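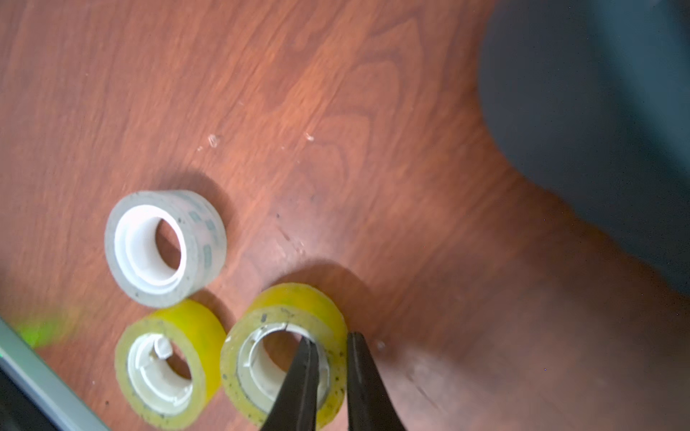 The packing hall at Drunby sends out 4000 cartons a day, and for most of its history every one of them was sealed by a person who also decided which tape to use. Since October an arm has done the kitting: it picks up rolls and loads them into the holders at each sealing station. Management describes this as the removal of a nuisance task. I supervised that hall for 6 years and I think the description is wrong in a way that matters for the people who work there.

Fetching tape took a packer a few minutes per shift. On paper it was waste, and the proposal from Istmont treated it as such. In practice it was also the point at which packers inspected the material. A roll with a cracked core wobbles on the spindle. A roll with grit on its face tends to lift at the edge of the carton. Rehema Rashidi, on the first sealing line, used to put such rolls aside and use them for bundling flat stock, where a poor edge makes no difference. There was no procedure for this and no record of it.

The arm has a procedure. It closes one finger inside the core and one outside, lifts, and places. It does this well. Its acceptance test covers diameter and position, and a dirty roll of the correct diameter passes. The fault then appears at the sealing head, where it is logged against the station and, by extension, against the packer.

Kimutai Sang, who runs maintenance, has argued that the test should be extended to cover surface condition. I agree, but the extension needs somebody to define an acceptable surface, and the people able to do so are the packers. They were not consulted on the original specification. Pendo Swai was asked for her opinion after the arm had been bolted down – a late stage at which to collect requirements.

I do not want the arm removed. Wrist strain complaints at the stations have gone down, and the night shift no longer walks to the far store for stock. My objection concerns the accounting. The time saved was booked as a gain to the plant, and the checking that used to happen during that time was booked nowhere. The packers still do it, now with the line running, and their target has gone up by 300 cartons per shift.

Two changes would help. Stations should be able to reject a roll without the stop counting against them, and 4 packers should sit in on every revision of the gripping and acceptance rules, on paid time. Warkstead has asked for the same arm next year. The specification for that site is still open.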